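### 4.2 Le bureau « dégagé » : une catégorie fragile

Les guides de rangement distribués aux télétravailleurs de Gavport promettent qu'un plateau dégagé se maintient de lui-même. Nos relevés incitent à la prudence. Sur les 95 postes suivis, la surface est presque toujours évaluée seule, sans la chaise ni le sol voisin. La figure 3 montre un plateau blanc où ne restent guère qu'un clavier noir posé en biais, un étui vert foncé et un petit cadre ; un tissu jaune-vert froissé pend de la chaise, et des sacs en plastique transparent s'entassent à gauche. 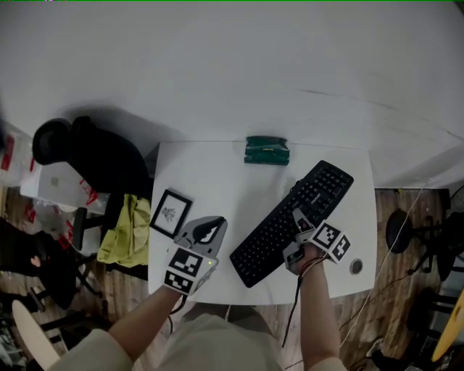

**Figure 3.** Plateau de travail et abords immédiats.

Li-hua Siu objecte que la chaise sert de zone tampon dans la plupart des foyers et qu'en la comptant comme désordre, on pénalise une habitude parfaitement fonctionnelle. L'argument se défend, mais il suppose que le tampon se vide, ce que la grille Flindarance ne mesure pas. Elle attribue jusqu'à 8 points au plateau et aucun à ses abords. Nous doutons donc que les scores publiés en mai décrivent autre chose qu'un déplacement des objets.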